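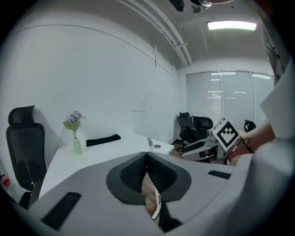

Vernport Song Contest: results of the regional final

The regional final of the Vernport Song Contest was held at the Nuttall Hall before a full house. Eight entries were performed, and the winner was chosen by a combination of jury marks and votes cast by telephone and through the contest website. The winning song, Leave the Lamp On, was written and performed by Dehua Zou, who will now represent the region at the national final.

The organisers received 424 songs during the submission period, which closed in February. Each entry was heard by a listening panel without the name of the writer or performer being given. The panel first drew up a longlist and then selected the eight finalists. Entrants who were not selected have been informed by letter, and those who asked for written comments on their song should have received them by now.

The order of performance was drawn by lot on the afternoon of the final. Dehua Zou was drawn to sing sixth. The song is a slow ballad for voice and piano, with a string part added in the last verse, and was sung partly in English and partly in Mandarin. The rules of the contest allow entries in any language, provided that a full English translation of the words is supplied with the submission.

The public cast 3,482 valid votes. Votes received after the lines had closed were not counted and no charge was made for them. Jury and public each accounted for half of the final result. The jury placed Leave the Lamp On second, behind Harbour Wall by the vocal group Laltlow, while the public placed it first by a clear margin. When the two sets of marks were added together, Dehua Zou finished four points ahead of Laltlow. Third place went to the duo Sovik with the up-tempo number Paper Crown.

In a short address after the result was read out, Dehua Zou thanked the house band and the other finalists, and said that the song had been written for a friend's wedding and had not at first been intended for competition. It was then performed a second time to close the evening.

The special prize for the best arrangement, awarded by the jury alone, was given to Laltlow. The group sang Harbour Wall without instruments, and the jury's report makes particular mention of the bass line in the second half. No award was made this year for best newcomer, as only one of the finalists met the conditions set out in the rules.

The winner will receive studio time to prepare a new recording of the song for the national final. The contest rules limit songs to three minutes, and the present version runs slightly over that length when performed live. A shortened version is being prepared, and the regional office will send it to the national organisers once it has been approved by the composer.

A full table of jury and public marks may be obtained from the contest office on request. Recordings of all the performances will be placed on the contest website from May 1, 2019, and will remain available until the national final has taken place. Members who bought tickets for the final and were unable to attend because of the change of starting time may apply for a refund, enclosing the original ticket.

Dates for next year's submissions have not yet been set. Songwriters who wish to be told when the entry form is published should leave their details with the contest office.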